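Kusercombe wants a second robot bench before it has finished paying attention to the first

Kusercombe, Tue 14 April – The refurbishing shop at Kusercombe plans to spend 78,000 on another two-arm bench for stripping and rebuilding desktop computers, according to a budget note sent to staff this week. The supplier would again be Flerico.

The note promises 697 machines a month once both benches are running. It does not say how many the present bench gets through, or how often a person has to step in when a cable is in the way. Those are the two figures most people on the floor would ask for first.

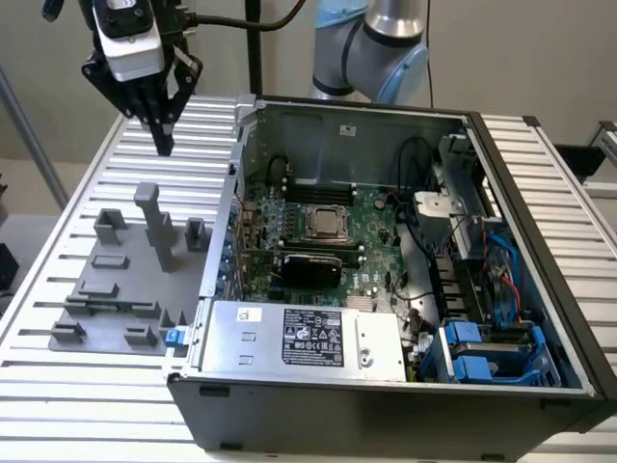 Fixtures are the other soft spot. Flerico's quote covers one fixture plate and 3 sets of holders – anything beyond that is charged as custom work, with no price list attached. Old desktops come in a lot of shapes, and a budget that treats them as one shape is a hopeful budget.

Fondus, the leasing firm, has offered to spread the cost, but only if the shop signs before October. A smaller plan, to run 100 mixed computers through the present bench and publish the results, was put forward last month and is still waiting for an answer.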